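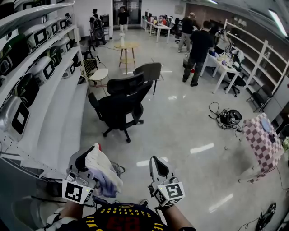
# Skodside high-back mesh chair, after 47 days of sitting in it

19/09/2026

I have wanted to write about a chair for years and never had one worth the bother. This one is! It's the black mesh Skodside with the high back and the armrests, on a five-spoke base with castors, and it stands out in the middle of the floor at work, where anybody can drop into it. There's a second black office chair right behind it, and the round one with the white seat and the gold-toned wire back over by the shelving. I've spent time in all three, so I have something to compare it with.

I'm on the tall side and I sit badly. I perch, I slump, I tuck one foot under me. My old chair at home (a Gralton, padded, fake leather, peeling on both arms) let me do all of that and then made me pay for it by teatime. I first tried the Skodside for the length of a phone call and ended up staying in it until lunch.

## The back

Start here if you're only going to read one bit. The mesh has proper tension in it, so it holds you up without feeling like a board, and it goes high enough to reach my shoulder blades with some to spare. That is rare for me. Most office chairs stop halfway up and I end up leaning over the top of them like a garden fence.

It also breathes. We had a sticky spell when I first started using it and I never once had that peeling-yourself-off feeling you get with padded chairs. If your room runs warm, I'd put mesh at the top of your list whoever makes it.

The lumbar support is a curved piece that slides up and down. Mine was set far too low when I got to it, and for two days I thought the chair had a fault. Move it up until you feel it just above your belt, then forget about it.

## Arms and seat

The arms go up and down with a button on each side. They don't swing in or out, and I'd have liked them to, as I type with my elbows close in. Shanti Rastogi, who is a good deal shorter than me, thinks they are perfect as they are and told me to stop fussing.

The seat cushion is on the firm side. I'd call that a good thing over a whole day, though it doesn't give you that lovely sinking moment when you first sit down. The front edge slopes away nicely and my legs don't go numb, even when I've forgotten to get up for a whole morning.

## Rolling about

Oh, the castors. They are so smooth! One push and you're across the room. On a hard floor they're nearly silent, and on the rug at home (I borrowed the chair for a weekend before ordering my own) they coped better than I expected, with a bit of shoving.

The other side of that is that the chair wanders. If you lean on the back while you're standing up to talk to someone, it will go off without you. I've learned to hold on to an arm. You can buy locking castors separately and I may do that for the one at home.

## Putting it together

My own arrived flat in one box. It took me 31 minutes on my own, including finding my glasses. The base and castors push together by hand, the gas lift drops in, and then you bolt the arms and back on with the hex key in the bag.

- Leave all the back bolts loose until every one has caught, then tighten them in turn.
- The left and right arms are marked, but the letters are tiny and on the inside.
- Keep the hex key. I had to nip up one arm bolt after a fortnight.

The instructions are drawings only, and the one for the tilt lever is upside down compared with all the others. I got it wrong first time.

## How it sits against the others

Narendra Shakya swears by his Semwal, which has a headrest and a deeper tilt. It's a lovely thing to lie back in. For working upright I still prefer the Skodside, and I don't miss the headrest at all.

As for the round wire-backed chair, I think it's gorgeous and I'd have it in my hallway tomorrow. I gave it one long afternoon of reading and was glad to get back on the mesh. For putting your coat on, or a short chat, it's ideal.

## Niggles

- The tilt tension knob is under the seat and stiff, so you need to get off the chair and kneel to turn it.
- Dust shows on the black base and I wipe mine far more often than I'd like.
- The lowest seat height is still a touch high for Shanti, who uses a footrest.

None of that has put me off. I'm ordering a second one in October for the spare room, and the Gralton is going to the tip.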